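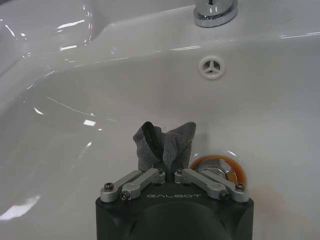
Speaker notes, housekeeping session, August

Slide 1. Title only. Introduce self, then Heidrun Plattner, who takes the rostering questions at the end. Talk runs 45 minutes with questions.

Slide 2. The sites. Flirwood has 214 rooms, Himden has 200. Both used the same room sheet before the change: bed, dusting, bathroom, floor, sign-off, all by one attendant.

Slide 3. How the bathroom task is split now. The robot wipes the basin, tap and ledge. The attendant does the toilet, shower, mirror and shelves, and anything the robot flags. A rust ring at a drain is a flag. A dry cloth won't shift it and we don't want the arm pressing harder on ceramic. Say this slowly, it comes up every time.

Slide 4. What it changes for staff. Less bending over basins. More checking, and more walking between rooms. Attendants at Himden told us the walking was the worse of the two for the first month – say so plainly. The room sheet now has a line for cloth changes. One cloth per basin, no exceptions.

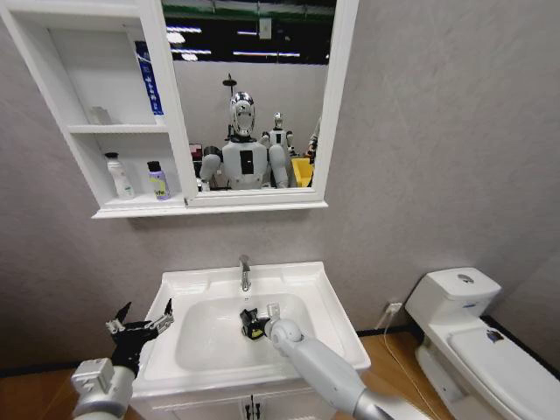
Slide 5. Space. Bathrooms are narrow and the attendant can't work beside the arms. Brigitta Berchtold rewrote the order of work so the person does the bed while the basin is being wiped. Cords on the floor get cleared first. Bottles left on the ledge are moved by the attendant, never by the robot.

Slide 6. Pay grades. Sign-off stays with a person. At Flirwood the checking role went up one grade after 1,000 logged basins. Himden hasn't settled this yet. Don't speculate.

Slide 7. Open items.
Training time isn't on the roster at Himden.
Flag codes differ between the two sites.
Night shift has no one trained to restart a stopped arm.

Hand over to Heidrun. Leave slide 7 up during questions.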